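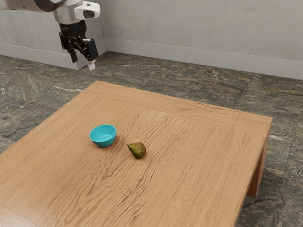
Sacristy and Vestry Care: Wax, Linen, Brass, Incense

These notes cover the cleaning jobs that come up most often in a small church. They were first typed up in 2006 for the sacristy at Drernville and have been corrected since. Quantities are for household-size batches. Consecrated or blessed items may have rules of their own in your tradition; follow those first.

Candle wax on altar linen

Let the wax harden completely. A sealed bag in the freezer for an hour is enough. Flex the cloth to crack the wax and lift the pieces with a dull plastic edge. Do not use a knife. Linen threads cut easily and a cut thread becomes a hole at the next ironing.

Place the stained area between two sheets of plain white paper towel and press with a warm iron, no steam. Move to a clean section of towel each time the wax shows through. Stop when nothing more transfers. A faint greasy shadow usually remains. Work a little dish soap into it, leave it for 15 minutes, and wash as usual.

Colored candles leave dye behind after the wax is gone. Heat can set the dye, so for red or purple wax skip the iron, remove as much as possible cold, and treat the rest with a small amount of rubbing alcohol on a cotton pad. Test a hem first.

Wine on purificators and corporals

Purificators and corporals get a first rinse by hand in plain water before they go anywhere near detergent. In many parishes this water goes down the sacrarium or onto the ground, never into the ordinary drain. Cold water works best on fresh wine.

For a dried stain, soak overnight in cold water with oxygen bleach mixed at the strength given on the package. Chlorine bleach yellows old linen and weakens it at the folds. Lipstick should be treated with dish soap before the soak, dabbing from the back of the cloth.

Iron linen while it is still damp, wrong side first. No starch on purificators; it reduces absorbency. Light starch on corporals is a matter of preference -- it does help the cloth hold crumbs when folded.

Brass candlesticks

Find out whether the piece is lacquered before doing anything else. Lacquered brass has an even shine and does not darken except where the coating has chipped. It needs warm water, mild soap and a soft cloth. Polish will cloud it and may strip it in patches.

Unlacquered brass can be polished. We use Skivstead paste, thinly applied, and wipe it off before it dries into the engraving. A wooden toothpick wrapped in cotton clears residue from lettering. For a scratch on a plain section, a 4000 grit pad used in one direction only will reduce it without leaving a visible patch. Do not try this on plate.

To remove wax from a candlestick, run hot tap water over it, wipe, and repeat. Weighted bases must stay out of the water. The filler in many of them is plaster or pitch, and either will suffer.

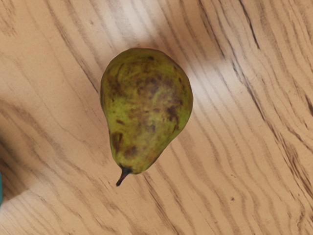
Angeliki Zacharopoulos wrote to object to the hot tap water. Her candlesticks have felt on the base and a threaded rod through the stem, and water ran down the rod and rusted it solid over one winter. She uses a hair dryer on its low setting, holds the piece upside down over newspaper, and wipes the wax off as it softens. "It takes twice as long," she adds, "but I have not had to drill out a rod since."

Her method is the better one for any candlestick that comes apart. Keep the dryer moving on lacquered pieces. For solid one-piece castings, water is still faster.

Votive glasses

A half teaspoon of water in the bottom of the glass before the candle goes in keeps the leftover wax from bonding. This applies to loose votives that come with a metal wick tab, not to poured candles. If the glass is already coated, chill it and push at the edge of the wax with a wooden spoon handle. The disk generally comes out whole.

Soot inside the rim comes off with a paste of baking soda and water. Throw out any glass with a chip or a hairline crack. It will fail when hot.

Thurible

Empty it outdoors into a metal can with a lid. Charcoal that looks dead can hold heat for hours, and it does not go in the trash on the same day.

Resin builds up in the bowl and on the underside of the lid. Remove the inner cup, if there is one, and soak it in hot water with washing soda for 30 minutes. Brush with nylon, rinse, and dry thoroughly. Washing soda attacks aluminum, so confirm the metal before soaking. Do not soak the chains. Wipe them with a cloth dampened in alcohol and check each ring for wear while you have it in your hand.

A layer of clean dry sand under the charcoal, or a liner of heavy foil, cuts the next cleaning by more than half. Folonon sells a fitted liner, but it is too tall for our older thurible and the lid will not seat.

Charcoal absorbs moisture from the air. Keep it in a screw-top jar. Damp charcoal sparks and then goes out.

Credence table and other wood

Blot spills right away and follow with a barely damp cloth, along the grain. White rings from a warm or wet vessel are moisture in the finish. They often fade in a day or two. If not, a thin coat of paste wax rubbed in gently may clear them. Avoid silicone spray polish on anything that may need refinishing, and put a folded cerecloth under linens that are laid damp.
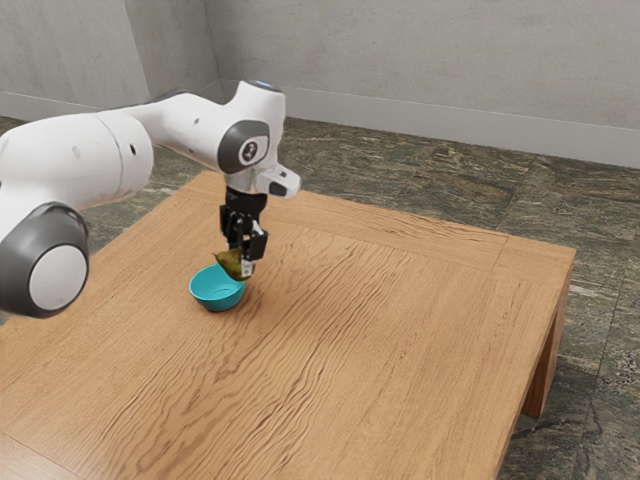
Wooden table, light oak color.

Candle stubs and storage

Store candles flat, in the dark, away from the boiler wall. Beeswax develops a pale bloom in cold rooms. It is harmless and wipes off with a soft cloth.

Tsakiris altar candles are ordered here by stock number 3562. We change them at 16 hours of burning, which leaves enough stub to grip. Trim wicks to a quarter inch before each lighting, and check that the follower sits level. A tilted follower is the most common cause of one-sided burning, followed by drafts.

Linen goes in the drawer rolled on a tube, right side out, with acid-free tissue. Refold the flat pieces along different lines every February.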